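4.2 Surface glare in shared workrooms

Glare complaints were logged at two sites, Estanwood and Phuthong, from May onward. Both sites use ceiling panels set to 600 lux at desk height. Complaints clustered near pale surfaces, and the choice of floor finish had little effect on them.

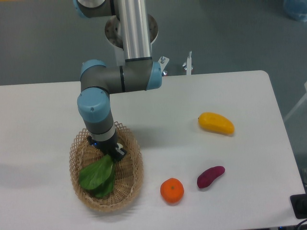

Figure 3. White table against a gray floor.

Lowering the panels to 4 of the 6 dimmer steps reduced complaints at Estanwood but led to requests for task lamps at Phuthong — a trade-off also reported in the Sirkovthorpe survey. 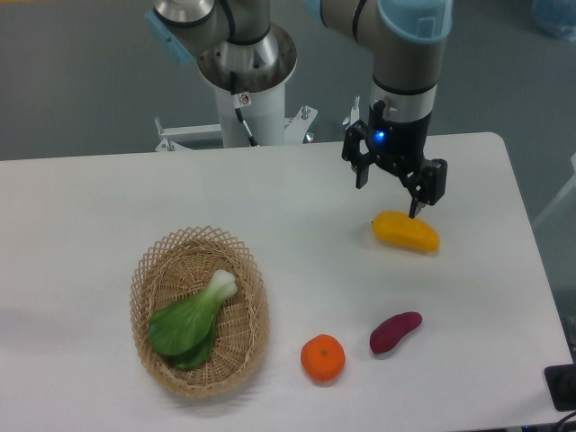

Seat position relative to the windows explained more of the variation than panel output did. Occupants facing a window rated glare higher at every dimmer step.

The model in Section 3 leaves this term out, and its estimates for window seats should be read as lower bounds.

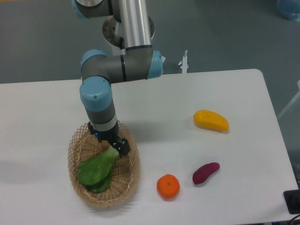 Ilse Varnholt
Research Associate, Indoor Lighting Unit, Dundusis

Ratings of color appearance were collected separately and are treated in Section 5.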